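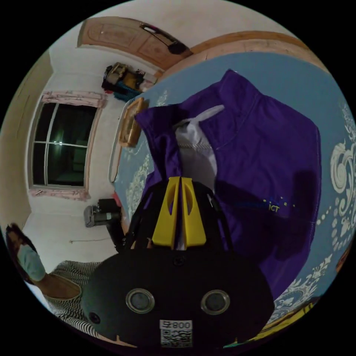 4. Setting up your Turneveck airer

Right, you've got the ceiling brackets up (if not, go back to section 3, I'll wait!) and now it's time for the rope, the fiddly bit.

1. Lay all the rails out on a bed or a clean floor. I use the spare bed, as my knees aren't what they were.

2. Slide the rails into the two end frames. The curved side faces down. Mine were stiff, so I rubbed a bit of candle on the ends and in they went.

3. Cut the rope to 270 cm for each side. Older Planden kits came with it already cut, so check the bag first!

4. Thread the rope up through the single pulley, across to the double one and down to the wall cleat. Tie a fat knot at the frame end and give it a good tug.

5. Hoist it up empty, then wind the rope round the cleat in a figure of eight.

Caution: keep the whole load under 12 kg. Spin everything first, and never let go of the rope until it's wound on. I did once and had the paint to touch up.

Note: if one end hangs lower, bring the airer down and move the knot on the low side a little at a time. It took me three goes, with a tea break in the middle.

Note: new rope stretches, so have another look after the first fortnight and take up the slack. Jumpers and anything heavy are best spread over two rails, near the middle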